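Projet Ullano – point d'avancement pour Loubna Bensaid, mois de mai

Bonjour Loubna,

Je t'avais promis un rapport court et plutôt joyeux, il sera un peu plus long que prévu et joyeux par endroits seulement. Je commence par ce qui fâche, comme ça c'est fait.

Mardi, à 16 h, le bras s'est mis en arrêt de protection pendant une série de prises, et il a refusé de repartir. Personne n'a été touché, rien n'est cassé sur la table, et j'étais à côté du bouton d'arrêt d'urgence. Mais le poignet avait continué sa rotation bien au-delà de ce qu'on lui demandait, et le faisceau de câbles s'est tendu jusqu'à tirer sur le connecteur de la pince. La pince a perdu la communication, doigts fermés, et le contrôleur a tout coupé une demi-seconde plus tard. Une demi-seconde, c'est court sur le papier, beaucoup moins quand on est devant !

Avec Ayman Salem, on a passé le reste de la semaine à comprendre. Première piste, le capteur d'effort : on était persuadés qu'il dérivait, et on a perdu une journée entière là-dessus (ma faute, j'avais insisté). Le capteur va très bien. Le problème vient de chez nous, du planificateur Erdős. Quand deux solutions existent pour orienter la pince, il choisit la plus rapide pour la prise en cours et ne tient aucun compte des tours déjà accumulés par le poignet. Sur une prise isolée, ça ne se voit pas. Sur une série longue, ça s'additionne, et la butée logicielle qui aurait dû l'arrêter avait été élargie pendant les essais d'avril puis jamais remise à sa valeur. Je l'ai retrouvée dans l'historique, avec mon nom à côté. Voilà.

Côté chiffres, la campagne compte 243 prises sur des objets ordinaires, dont 29 échecs. Sur ces 29, 4 ont un lien direct avec le câblage : la pince perdait déjà la liaison un bref instant, puis la retrouvait, et on avait classé ça en « glissement ». Les journaux le disaient pourtant, si on les avait lus jusqu'au bout. Ayman a repris le classement à la main et je te joins le tableau corrigé, celui du mois dernier est à jeter.

Ce qu'on a changé depuis : la butée du poignet est revenue à sa valeur d'origine et elle est verrouillée par mot de passe, la vitesse est limitée à 20 % pour toute nouvelle séquence, et une perte de liaison avec la pince arrête maintenant le bras tout de suite, sans attendre le contrôleur. On a aussi refait le cheminement des câbles avec un peu plus de mou.
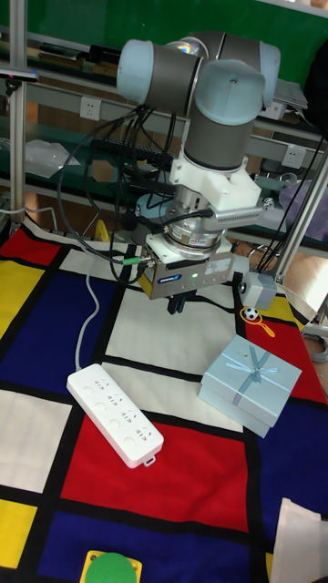
Reste la question du connecteur. Celui qu'on a se débranche en biais dès qu'on tire dessus, et Praltance nous propose un modèle verrouillable, livré en trois semaines. Distora a quelque chose d'équivalent en stock, plus cher. Je penche pour Distora, parce que trois semaines à vitesse réduite, ça décale toute la campagne sur les objets souples – mais c'est ton budget, donc dis-moi.

Pour le calendrier, je table sur une reprise à vitesse normale dès que le connecteur est monté et que la correction d'Erdős a tenu une série complète sans intervention. Elle est écrite, cette correction, pas encore validée. Ayman préfère qu'on fasse deux séries, et vu mes antécédents avec la butée je vais l'écouter.

La fiche d'incident est déposée dans le dossier partagé. Il y manque ta signature et la référence du lot de câbles, que je cherche encore.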